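Mesa Talla, blanca, rectangular

Inicio > Mobiliario > Mesas de trabajo > Talla

Hay mesas que vendo porque me las piden y mesas que vendo porque me gustan, y la Talla es de las segundas. La tengo en casa, la tengo en la tienda y se la he recomendado a mi cuñada, a mi dentista y a un señor que solo había entrado a preguntar por una calle (¡se la llevó!). Así que esta ficha va a salir un poco larga, aviso. Si tienes prisa, las medidas y los acabados están al final.

Talla es una mesa blanca, rectangular, de líneas rectas y sin ningún adorno. No tiene cajones, ni baldas, ni agujeros para cables con tapita de plástico que luego se pierde. Es un tablero grande y cuatro patas. Y ya está, esa es la gracia. La diseñó Ningsih Santoso para el taller de Dustby, que es quien nos la fabrica desde el principio, y la primera versión llevaba un cajón que quitamos enseguida: chocaba con las rodillas de cualquiera que pasara del metro setenta. Yo mido bastante menos y no me había enterado.

¿Para qué sirve? Pues para trabajar encima, y aquí caben muchas cosas. Tenemos clientes que la usan para cortar patrones, para montar maquetas, para preparar pedidos, para dar clase. Ekene Isah se llevó dos para su estudio de encuadernación y las tiene juntas por el lado largo, formando una isla alrededor de la que se mueve todo el mundo. Me mandó un mensaje a los pocos días preguntando si podía pedir otra igual para la cocina. Le dije que claro que sí, que yo como y trabajo en la misma desde hace años y que a estas alturas ya ni distingo.

El blanco asusta un poco, lo sé. Todo el mundo me pregunta si se ensucia mucho. Se ensucia lo mismo que cualquier otra mesa, solo que lo ves, y a mí eso me viene de maravilla porque paso la bayeta en el momento y no al cabo de una semana. Además es un blanco mate suave, sin ese brillo de clínica que te devuelve la lámpara en los ojos. Si trabajas con piezas pequeñas, o haces fotos de producto, o simplemente eres de los que pierden los tornillos, un fondo claro y liso te cambia la tarde.
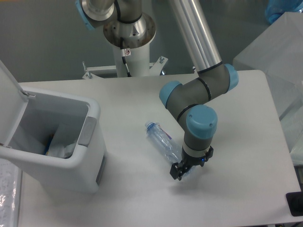 Otra cosa que me gusta mucho es el fondo que tiene. La mayoría de las mesas de escritorio se quedan cortas: pones algo fijo en el borde de atrás y te queda una franja ridícula delante para apoyar las manos. Con la Talla no pasa. Puedes atornillar un flexo, una lupa de brazo o un tornillo de banco en el lado largo y seguir teniendo superficie de sobra para lo que estés haciendo. El tablero admite taladro, con la condición de que dejes 9 centímetros libres desde cada esquina, que es donde van los refuerzos de las patas. Si no te atreves a taladrar tú, dínoslo al hacer el pedido y te la mandamos con los agujeros hechos (necesitamos un dibujo, aunque sea a boli en una servilleta, pero con medidas).

De estabilidad va muy bien. El tablero pesa lo suyo y las patas llevan regulador, así que si tu suelo es como el mío, que tiene una cuesta hacia la ventana, la nivelas en un momento y te olvidas. Hamisi Langat, que monta con nosotros desde que abrimos, dice que es la única mesa del catálogo por la que no le llaman después. Eso sí, subidla entre dos personas. Una sola puede con ella, pero las esquinas del tablero y las del portal no se llevan bien, y lo digo por experiencia propia - mi portal todavía conserva el recuerdo.

Montaje: viene el tablero por un lado y las patas por otro, con la tornillería en una bolsa pegada al interior de la caja (mirad bien antes de tirar el cartón, por favor, que me escribís todas las semanas). Se monta boca abajo sobre una manta. Apretad los tornillos a mano, dadle la vuelta, niveladla y entonces dadles el apriete final. Si los apretáis a tope desde el principio, luego una pata queda rebelde y hay que volver a empezar.

Limpieza: agua templada con un poco de jabón de platos y un paño suave. Para el rotulador, alcohol de farmacia en un algodón, frotando poquito. Nada de estropajos verdes ni de polvos abrasivos. Y si sois de café, como en mi casa, posavasos o bayeta a mano, porque el cerco sale sin problema el primer día y con bastante más trabajo al tercero.

Medidas y acabados

Largo: 2000 milímetros
Forma: rectangular, cantos rectos con la arista ligeramente matada
Color del tablero: blanco mate
Patas: blancas, con regulador de altura en el pie
Se entrega: desmontada, con llave y tornillería
Taladros a medida: sí, bajo pedido

El plazo de entrega es de roughly nada si la tenemos en almacén, y si hay que fabricarla os escribo yo con la fecha en cuanto Dustby me la confirma. Los pedidos con taladros siempre van por encargo y no admiten devolución, que una mesa agujereada a tu gusto ya es muy tuya. Las demás se pueden devolver sin montar y en su caja.

Con qué la combinamos

En la tienda la tenemos con el taburete Pikar, que sube y baja lo justo para trabajar sentado o medio apoyado, y con el flexo Gazi de pinza, que se agarra al canto sin marcarlo. También vendemos una manta de corte que cubre parte del tablero, muy recomendable si vais a usar cúter. El blanco aguanta mucho, pero el cúter no perdona.

Dudas, medidas raras, fotos de vuestro pasillo para saber si cabe: escribidme desde el formulario y os contesto yo o os contesta Ebuka Uzor, que lleva los envíos y se sabe de memoria qué ascensores del barrio dan problemas. Si preferís verla antes, hay una montada al fondo de la tienda, a la derecha de la caja. Podéis sentaros, apoyar los codos y traer vuestras cosas para probarla.

Ficha revisada el miércoles 27 de agosto.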